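Waffle Weave Should Be Sold by Finished Size

Table linen is still labeled by its loom dimensions. For plain weave the error is small. For waffle weave it is not. 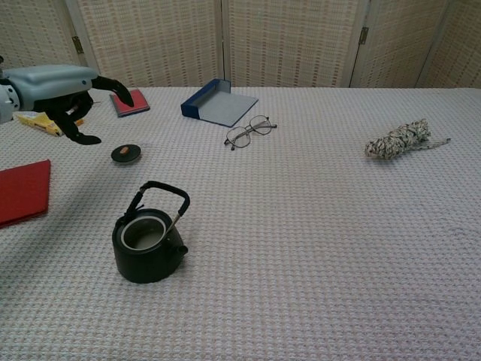 The cells contract at the first wash, and they contract more along the weft than the warp. A cloth cut to 2549 mm came off my line at 2479 mm after one warm cycle. Width loss was worse. Makers know this and can measure it before the cloth ships.

Rosine Hamel, who buys for Delorme, argues that wash conditions vary too much for a single finished figure. I disagree. A stated cycle and a tolerance would settle it. Esska already prints both numbers on its towels, and the label is no larger.

Prewashing at the mill is the other option. It adds cost, and drop length still needs to be stated. Until labels change, buy long and hem after the second wash.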